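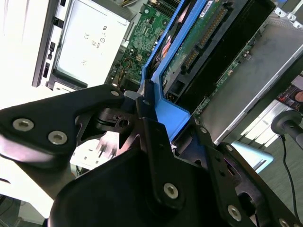
Swapping a hard drive is the one repair Estrella Salinas thinks everyone should get to try once, and she would like the screwdriver part to come second. "You start with the drive in its carrier, you look at where the connector sits, and you get used to how it feels in your hand," she told the crowd at the Lorkesano repair hall. "After that the rest of the machine stops being scary."

The crowd was a good one! The hall's first open server evening drew more than 30 people in April, plenty of them standing, and most stayed well past closing to get their hands inside an open chassis. Lorkesano has run bike and radio nights for years, but servers were new, and the organizers had set out chairs for a much smaller group.

The machines came from Etance, a bookkeeping office across the street that moved to new equipment over the winter. Etance wiped the drives before handing everything over, and the hall has been cleaning and sorting parts ever since. Six of the servers are going back to work: four in the reading room at Royer, the neighborhood library, and two at the Gurker community workshop, where they will store drawings and photos for the woodworking and sewing groups.

Killian Moulin led the hands-on part of the evening, and he was a joy to watch. He had people power down, pull the cord, touch bare metal on the case and only then reach for a drive. He showed how a carrier keeps a drive lined up, and why you slide it straight and never rock it from side to side. When somebody met resistance, he had them stop, back out and try again.

"Gold pins like to be left alone," Moulin said, to a laugh from the back tables. "Hold the drive by its sides and keep your fingers off the board underneath."

Memory and fans came next, and then the part of the night that got the loudest reaction, which was dust. One heatsink gave up a gray mat thick enough to peel off in a single piece, and it was passed around the room on a paper plate.

The youngest visitor was 7 and came with her grandfather. She labeled carriers with masking tape and a marker, and her handwriting is now going to the library along with the hardware. A retired couple from the next block took on cable sorting and filled two shoeboxes before the coffee was ready (it was very good coffee, from the bakery downstairs).

Of the 39 drives in the donation, a few made clicking noises in testing and have been set aside for a take-apart table, where visitors can open them up and see the platters. Everything else will be tested again before it goes out the door.

A second evening is already planned for next month, same hall, doors open at 7 p.m. It's free, and tools are provided. Bring a small flashlight if you own one, leave bracelets and long necklaces at home, and come early if you want a seat near the front. Sign-up sheets are at the Royer front desk and on the Lorkesano bulletin board.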